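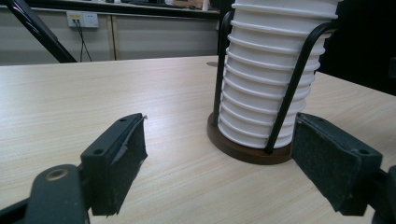

Figura 1. Posto dos copos, vista da garra manual com os dedos abertos.

Relatório de progresso ao financiador
Projeto Rotitz: aprendizagem de manipulação a partir de demonstrações com garra manual
Entregue em 26 de janeiro de 2018
Responsável pela redação: Bohdana Prokopenko

1. Objeto deste relatório

O presente relatório refere-se ao segundo período do projeto e trata quase só da tarefa de separar copos de papel encaixados. As outras tarefas do plano (dobrar panos, abrir gavetas) ficam para o relatório seguinte, como foi combinado na reunião de Arnby.

Recordo em poucas palavras o método. Uma pessoa segura a garra na mão e executa a tarefa. A câmara montada na garra regista aquilo que mais tarde o braço robótico também verá, com os dedos sempre presentes na parte de baixo da imagem. A partir dos registos treinamos uma política que recebe a imagem e devolve o movimento da garra e a abertura dos dedos. Não usamos modelo geométrico dos objetos.

2. Trabalho realizado

Foram gravadas 800 demonstrações da tarefa dos copos. Depois da revisão ficaram 460 para treino. A diferença é grande e devo explicá-la. Uma parte foi eliminada por perda da trajetória da câmara, sobretudo quando a garra se aproxima muito da pilha e a imagem fica quase toda branca. Outra parte foi eliminada por decisão nossa: o operador corrigia a pega duas ou três vezes, e verificámos que a política aprende estas correções como se fossem parte necessária da tarefa.

A revisão foi feita por 4 pessoas, cada uma com a mesma folha de critérios. No começo, os critérios eram demasiado vagos. A palavra «hesitação», por exemplo, era entendida de maneira diferente por cada revisor, e tivemos de repetir a primeira semana de trabalho. A versão atual da folha define hesitação pela duração da paragem, medida na trajetória, e os desacordos entre revisores diminuíram muito.

3. A dificuldade dos copos encaixados

Escolhemos esta tarefa porque parece simples e não é. Os bordos enrolados formam uma série de linhas quase iguais ao longo da coluna. Para a rede, o bordo do primeiro copo e o bordo do seguinte têm o mesmo aspeto, e a posição certa da pega depende de uma distância pequena que na imagem quase não se distingue. Além disso, nas vistas próximas o topo da pilha sai muitas vezes do campo da câmara, e a política tem de decidir sem o ver.

O suporte de arame ajuda a manter a pilha direita, mas tem também um efeito que não previmos no plano. As varetas pretas passam diante dos copos brancos e são o contraste mais forte da imagem. Nos primeiros treinos, a política orientava-se pelas varetas. Quando rodávamos o suporte sobre a mesa, a garra deslocava-se com ele para um lado e falhava a pega. Corrigimos isto com a rotação do suporte entre as séries de gravação, o que é pouco elegante, mas funciona.

4. Resultado principal

Comparámos 3 variantes de treino com o mesmo conjunto de demonstrações:

Variante A: uma só imagem de entrada.
Variante B: sequência curta de imagens.
Variante C: sequência curta de imagens e abertura dos dedos medida.

A variante C é a melhor em todas as posições da pilha que testámos. A variante B é melhor do que a A quando o topo está fora da imagem, o que concorda com a nossa hipótese: a política precisa de guardar alguma memória do momento em que o topo ainda era visível. Com o topo visível, A e B comportam-se de modo tão semelhante que não quero afirmar nenhuma diferença.

O erro mais frequente que resta é levantar dois copos juntos. A política não se apercebe disso e continua até ao fim como se tivesse um só. Estamos a estudar se a abertura dos dedos chega para distinguir os dois casos. Os primeiros cálculos indicam que não chega, pela deformação do papel.

5. Material

As almofadas de feltro dos dedos dão boa aderência ao papel e não o marcam. O desgaste, no entanto, é visível, e a fita começa a desfiar e a levantar num canto do dedo esquerdo. Como os dedos aparecem em todas as imagens, uma almofada nova muda um pouco a aparência dos dados. Decidimos por isso não as substituir a meio de uma série e anotar cada troca no registo. O fornecedor Didenko propôs um revestimento mais resistente, que ainda não experimentámos.

A mesa do posto foi mantida igual durante todo o período. Para o próximo, o parceiro de Daltollow prepara um segundo posto, com outra superfície e outra iluminação. Sem ele não podemos dizer nada sobre generalização, e peço que os resultados do ponto 4 sejam lidos com esta reserva.

6. Gravações com outra garra no campo de visão

Iniciámos também registos em que, além dos dedos da garra que grava, aparece outra garra na imagem, com um copo. O interesse é saber se a política separa o copo já retirado dos que continuam na pilha, mesmo quando esse copo ocupa uma parte considerável da vista.

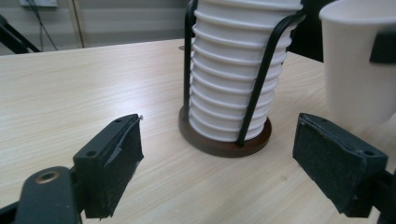 O grupo de Daltollow, que leu uma versão anterior deste texto, observou que a comparação entre A e B seria mais convincente se a sequência de imagens tivesse também um comprimento variável, e perguntou se o ganho vem mesmo da memória ou apenas de um maior número de parâmetros. A objeção é justa. Vamos treinar uma variante A aumentada até ao tamanho da B, e o resultado será comunicado logo que exista, sem esperar pelo relatório seguinte.

7. Desvios ao plano e próximos passos

O calendário tem um atraso na parte da revisão, pelas razões descritas no ponto 2. O orçamento não é afetado. Os passos previstos são os seguintes:

Concluir a variante A aumentada.
Gravar no posto de Daltollow com a mesma folha de critérios.
Testar o revestimento da Didenko numa série separada.
Definir uma medida automática para o caso dos dois copos.

A entrega do conjunto de dados revisto continua marcada para julho. Peço ao financiador que confirme se a folha de critérios deve ser entregue juntamente com os dados ou como anexo do relatório final.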